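Bread in February

I bake two loaves every Sunday, and in winter they come out worse than in summer. My kitchen sits on the north side of the house and the dough takes forever to rise. For years I just added more yeast, and the bread tasted like it. 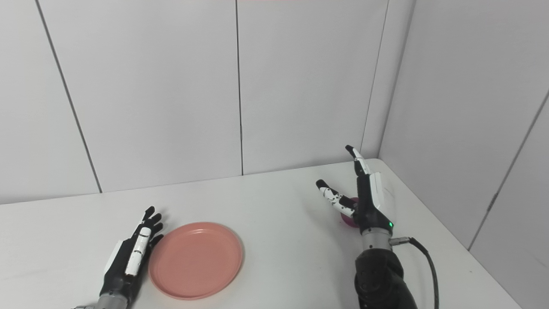
Brellisow Home Baking Club | Member blogs

Lenni Kinnunen from the club told me to stop changing the yeast and warm the water instead. I had been using it straight from the tap. Now I heat it to 95 degrees, mix, and put the bowl in the oven with only the light on. After an hour in there my thermometer reads 80. The first rise takes 3 hours, down from most of the day.

I also switched flours. The store stopped carrying Clesier, so I bought a bag of Ikonen bread flour. It takes up more water than I was used to and my first loaf was dry and tight. I now hold back a little flour and add it at the end if the dough is still too sticky to handle.

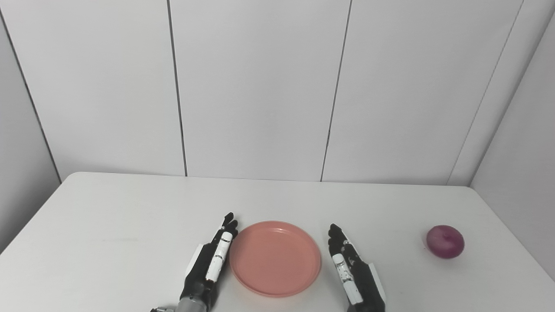
The crust is still a problem. It softens as soon as the loaf cools, even when I leave it on the rack overnight. I've tried a tray of hot water on the bottom shelf and I've tried leaving the loaf in with the door open a crack. The second one helped some. Next time I'll bake it in the old Panon pot with the lid on for the first half and see what that does.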